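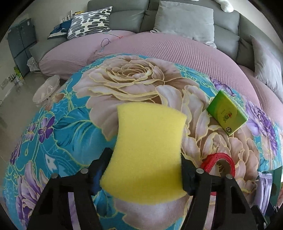 Fig. 3: Sponge held between both arms, floral cloth underneath

Recording your first grips
1. Squeeze until both arms press on the sponge. I go gently — foam squashes easily.
2. Lift, hold still, then set it down on the cloth.
3. Do 36 of these before you swap objects.
Note: I leave the other bits and bobs lying on the cloth. Plinard learns better from a lived-in table.
Caution: Keep your fingers well away from the pivot pins!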